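Narnero Disc Player Review: Region-Free Playback for the Home Movie Shelf

Posted Thursday, September 27, 2018
By Afiq Lumenta

The Narnero is a standalone Blu-ray player with region switching, HDMI output and a separate analog stereo output. It has no streaming apps and no wireless connection. The only network feature is an Ethernet port, used for firmware and for disc extras that ask for a connection. I bought the unit at full price in June and have used it as my main player since then.

My interest in it was narrow. I have a shelf of imported discs, mostly musicals and older studio dramas, that my previous player refused to load. I also wanted correct 24 frame output, subtitles that can be moved, and a player that would remember where I stopped.

Setup

The box holds the player, a remote, two batteries, a power cord and a folded sheet in four languages. There is no HDMI cable. First startup asks for language, screen shape and output resolution, then goes to a plain home page with three entries: Disc, USB and Settings. Leave resolution on Auto only if your display reports itself correctly. Mine did not, and the player settled on 720p until I set 1080p by hand.

Firmware was one version behind. The update over Ethernet took 7 minutes and the player restarted twice. After the second restart it had lost the resolution setting but kept the language.

Region switching

Region is changed from the remote. Open the tray, press Setup, then enter the number for DVD or the letter for Blu-ray. The two are stored separately, so a Region 2 DVD setting does not affect Region A Blu-ray playback. The change takes effect when the tray closes.

There is also an automatic mode. For DVDs it worked on every disc I tried. For Blu-rays it was less reliable, and I stopped using it. A British edition of a 1950s musical loaded to a region warning in automatic mode and played normally when I set Region B first. The manual does not mention this.

PAL discs can be output at 50 Hz or converted to 60 Hz. Conversion is acceptable on slow material. On dance numbers with a moving camera there is a regular stutter, most obvious on long sideways pans. If your television accepts 50 Hz, use it. The speed difference between PAL transfers and the original film rate is on the disc and no player setting here corrects it.

Picture

At 1080p and 24 frames, Blu-ray output is clean. I compared it with my old player on the same input with the same cable, swapping the cable between machines, and could not tell the two apart on well-made discs. Grain was intact. Black level was right once I changed the HDMI color setting from RGB Full to YCbCr. In RGB Full the shadows in night scenes were crushed on my set, though a monitor would probably be fine with it.

DVD upscaling is average. Edges are a little hard at the default sharpness of 2, and I prefer 0. Interlaced material, mostly concert films and television specials, shows some combing for a moment after each cut. Setting the deinterlacer to Video instead of Auto removed most of it, but Video softens film-based discs, so you will be going into the menu more often than you should have to.
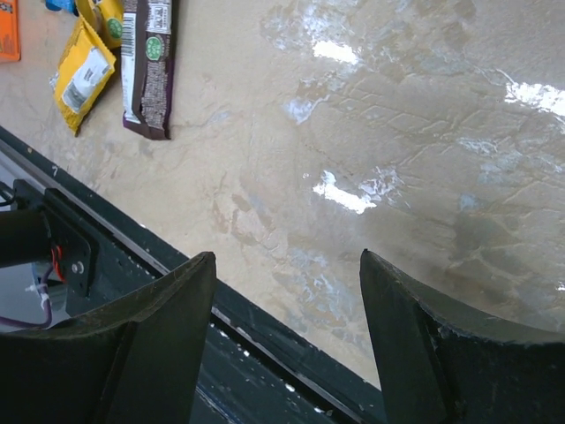 Sound

Bitstream output passed every format on my discs to the receiver without dropouts. The player can also decode internally and send PCM. There was a level difference of a few decibels between the two modes, so change the volume before changing the mode.

The analog stereo output is better than I expected from a player of this type. Noise is low, and dialogue stays clear in the downmix. Musicals are a hard test for a downmix, as vocals sit in the center channel and the orchestra is spread across the others. With the dynamic range control off, vocals were slightly low against the brass. The medium setting fixed that. The high setting flattened everything and made quiet scenes hiss.

An audio delay can be added up to 200 milliseconds in steps of 10. It is stored globally, with no separate value per input format.

Subtitles and menus

Subtitle position can be moved up or down during playback on both DVD and Blu-ray. This is useful on wide films projected onto a 2.35:1 screen, where lines placed in the black bar would be lost. Position resets when the disc is ejected. External subtitle files work from USB if the file name matches the video exactly, including capital letters. Accented characters came out wrong until I saved the files as UTF-8.

Disc menus respond quickly. The pop-up menu on some Blu-rays covers the subtitle line and does not always close on the first press.

Loading time and resume

A standard Blu-ray reached its first logo in 39 seconds from standby and a little less with the player already on. Discs with heavy Java menus are slower. DVDs are quick enough that I did not time them.

Resume works for DVDs, including after a power cut, and holds the last few discs. On Blu-ray it depends on the title. Many of my studio discs ignore it and go back to the trailers. The Search key accepts a time code, so I write the time down and enter it later. Fast forward has five speeds, the last of which skips too far to be of any use within a single chapter.

Remote and noise

The remote is long, light and not backlit. Eject is next to Power and the two keys feel the same. Infrared range was fine from the couch, but the angle is narrow, and with the player on a low shelf I had to aim. A learning remote picked up every code except Subtitle Position.

The drive is loud while loading and quiet during playback. There is no fan. On two older DVDs with printed labels the spin noise was audible in silent scenes at a distance of six feet.

Compared with the Wirnar

I had the Wirnar on loan for part of the summer. It loads faster, has the better DVD upscaling and handles interlaced discs without help. Its region switching, however, is done through a menu file on a USB stick, and it forgets the region when unplugged. It has no analog output. For a collection that is all from one region, I would choose the Wirnar. For a mixed shelf, the Narnero is less work.

Problems

One disc froze at a layer change and did so again after cleaning. It played in the Wirnar. A second copy of the same title played in the Narnero, so I put that down to the pressing together with a drive that is less forgiving than it could be.

The display on the front cannot be turned off. The dimmest setting is still visible in a dark room, and I have covered it with tape.

Verdict

Recommended for owners of imported discs who already have a receiver and do not need streaming. Set the Blu-ray region by hand, output PAL at 50 Hz where the television allows it, and turn sharpness to 0. Buyers with mainly DVD box sets of television material should look at the deinterlacing first.

Rating: 4 out of 5

Tested with firmware 1.07. I will add a note if a later version changes the automatic region mode.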